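Open day at the Omia workshop, anyone else go?

Board: Shows, visits and meetups
Started 2020-11-27

**benchdog_ray**

I went to the open day at the Omia workshop and said I'd write it up for those who couldn't get in. They were letting people through in groups of 18, masks on, and you had to book ahead. I had the second slot of the morning.

The first room was the Khurana people with their conveyor sorter. It was loud and it had a fence around it, and we stood behind a line and watched boxes go by. Fine if you like boxes. The guide gave us the same talk that's on their website.

The second room was the one I came for. It had the small printed arms on tables, and you could get close and ask questions. The table I spent the most time at was running the Drolanora software, which is the free one a few of you have been using. They had it doing pick and place with small items on a wooden plate. The woman running it would put an item down, start the routine, and let people watch without talking over it. I liked that.

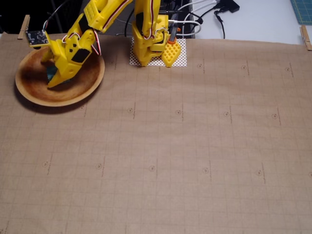 Yellow arm working over the wooden plate at the Drolanora table. Paper is held down with clothespins.

I asked what one of those arms costs to build and she said 995 dollars for the pair the way they have it, counting the motors and the boards but leaving out the printer. I wrote that down because it comes up here every month.

They took questions for a few minutes at the end of each slot. Most were about motors. Somebody asked if it could fold laundry and the answer was no.

Parking is behind the building. The front door was locked, so go around.

**tallgrass**

Thanks for this. I was in the afternoon group and I'd have said almost the reverse. The sorter was the better demo. It ran the whole time we were in there and it never stopped. The arm table in our slot was stopped and started over and over, and I counted four misses before I gave up and went for coffee.

**benchdog_ray**

It missed in mine too. I don't hold that against it. They said up front it was learning the task from recorded runs and would drop things. If they'd hidden that I'd be annoyed.

**tallgrass**

Sure, but it's an open day. People drive a long way. I drove 2 hours. I'd want the thing working before I put it in front of the public. My kid got bored and I couldn't blame her.

**millie_k**

I help at our school's robot club and I'd take the missing arm over the sorter any day. I can't bring a sorter into a classroom. We have 21 kids and one printer, and what I need to know is whether a thing like that can be built by ninth graders without me redoing all of it at night. Ray, did you get a look at how it was wired?

**benchdog_ray**

Servo wires run up the outside of the arm, bundled, red, white and black. There's a little circuit board sticking out on a bracket near the upper part. I meant to ask what the board did and then the slot ended. Nothing was tucked away inside the plastic, so kids could follow the wires by eye.

**millie_k**

Good, that helps. Wires on the outside get snagged but at least you can find the bad one.

**oldservo**

What was the gripper? On mine the smooth jaws were useless on anything round and I ended up gluing on strips of bike tube.

**benchdog_ray**

The part on the right in my photo has a pad with a waffle pattern, diamond cells. Same yellow as the rest. I didn't get to touch it, so I can't tell you if it's soft.

**oldservo**

If it's printed in something flexible that could work. If it's the same hard stuff as the arm I'd expect it to slide. Would have been the first thing I asked.

**benchdog_ray**

Then you should have come.

**oldservo**

Fair.

**pinewood_dan**

Can somebody explain the paper with the target marks on it? Is the arm reading those?

**millie_k**

Could be for lining up a camera, or just so they can put things back in the same spot between runs. We use masking tape for that. I'd be guessing about theirs.

**tallgrass**

I asked in my slot and the guy said it was for setup and then got called away. So that's as much as I know.

**pinewood_dan**

OK. I'd like to try it with a printed sheet. Held down with clothespins seems easy enough. My table is thicker than a clothespin opens though, so it'd be clamps for me.

**funlow_fan**

For comparison, I went to the Funlow open house in October and they charged admission and you looked at everything through glass. No questions until the end, and then they ran out of time. Omia was free and you could stand at the table. I'd go again even if the arm missed every time.

**tallgrass**

I didn't say I wouldn't go again. I said it should work better.

**funlow_fan**

Then we agree on most of it.

**oldservo**

Is there another one planned? I'd want a morning slot.

**benchdog_ray**

The guide said spring if they're allowed to have people in. There's a sign-up sheet on their site. The morning slots went first this time, so put your name in early.

**millie_k**

I wrote to ask about a school visit. Will post here if I get an answer.

Related threads
Printing servo brackets, which way up?
Drolanora won't find my second arm
Funlow open house, worth the ticket?
Khurana sorter video and discussion
Cheap power adapters that don't buzz

Reader comments

gus_in_the_garage: Nearly talked myself into building a pair of these after reading this. Does the price include the cables?

left_handed_lee: I was in Ray's group. The laundry question was me. I still want to know.

quietshop: Please post the building's address next time. I went to the old one.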